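Home Issues Sections Authors Search

4. Equipment planning and cost allocation
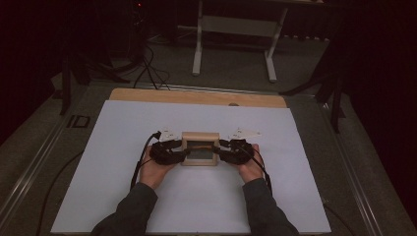 Figure 3. Two-handed handling of a small wooden box on the cart-mounted work surface, with a hand-held gripping device on each hand.

Rekha Rajput objected, on reading the first draft of this section, that a purchasing plan for manipulation work should begin with the arm and work outward, as the arm is the largest single line in most budgets and everything else has to fit its payload and reach. We took the opposite order, and the remainder of the section sets out the grounds and the consequences for the allocation.

4.1 Order of purchase

The Desberg laboratory held no manipulators at the start of the planning period. Its capital allocation could be released in 4 tranches, each subject to a separate approval, and unspent money in one tranche could not be carried into the next. Under these terms an arm ordered first would have absorbed the opening tranche entirely and left it without end effectors, fixtures or a work surface until the second was released. Demonstration equipment worn or held by an operator has a lower unit cost and a shorter lead time, and can be put to use on a plain table. We therefore placed hand-held devices, work surface and cabling in the first tranche, computing and storage in the second, and the arms in the third. The fourth was reserved for replacement parts.

The main risk in this ordering is incompatibility. If the jaw geometry of the hand-held device differs from that of the gripper eventually mounted on the arm, demonstrations recorded early may have to be discarded. To limit the exposure we wrote the jaw geometry into the specification for the third tranche as a mandatory requirement, and accepted that this would narrow the field of suppliers. Three vendors replied to the request for quotation. One, Tritura, offered an arm without a matching gripper and was excluded.

4.2 Bimanual capacity

Whether to equip for one hand or two was the most heavily debated item. A single device halves the direct cost and simplifies calibration. Many of the objects in our task list, however, have parallel outer walls and no handle, and are held more securely when pressed from both sides, as with the box in Figure 3. A second device does not double the total outlay. The work surface, the storage and most of the labour are shared, and the marginal cost is confined to the device itself, its cable, and a larger calibration effort.

We costed both configurations over the full planning period. The two-handed configuration was dearer in the first tranche and again in the third, when a second arm became necessary. It was retained on the ground that 211 of the entries in the task list specify two-handed handling, and that a laboratory equipped for one hand would have had to contract that work out or drop it.

4.3 Work surface and cabling

Both items are commonly left to a contingency line. We recommend against this. A height mismatch between the demonstration surface and the surface later used with the arm changes the approach angles available to the operator, and correcting it after the arm has been bolted down is expensive. A wheeled cart was specified so that the same surface could be brought to either location. Its locking castors were quoted separately by Dubey and were nearly omitted from the order for that reason.

Cabled devices were chosen over battery units. The cable restricts the operator somewhat and has to be kept out of the path of the hands, but it removes charging equipment, spare cells and a disposal charge from the recurrent budget. Strain relief should be ordered at the same time as the cable. Connectors were entered as consumables and budgeted at one full replacement set per device per year. Plain white sheeting for the work surface is inexpensive and should also be treated as a consumable.

4.4 Recurrent costs

Recurrent costs fall into three groups: operator time, calibration and parts. Operator time dominates. In the draft prepared in January, calibration had been folded into operator time, which concealed its dependence on the number of devices. Separating the two made the comparison in 4.2 possible and is suggested for any similar exercise. Parts were estimated from the supplier's own schedule, and we have no independent basis for checking it.

Depreciation was taken as straight-line for the arms. The hand-held devices were expensed in the year of purchase. Straps, screws and other wearing items are low in value and were not tracked individually.

4.5 Limitations

The allocation reflects one laboratory's approval rules. Where money can be carried forward, the case for deferring the arms is weaker, and Rajput's ordering may well be preferable. Freight to the Sturkedska site was excluded, as was floor space, which is charged centrally.

Reader comments (3)

Irja Mäkelä
Was the mandatory jaw geometry challenged by the excluded vendor? Ours was, and the delay cost us most of a quarter.

Tarun Bajpai
Agree on connectors. We budgeted one set every two years and were short by the first winter.

Rasa Ots
Section 4.4 would be more useful with the calibration hours given per device. Is the worksheet available?

Related items
Leasing or purchase of laboratory manipulators
Spare parts provisioning for small robotics groups
S. Garg, Calibration labour as a separate budget line
Specifying work surfaces for two-handed tasks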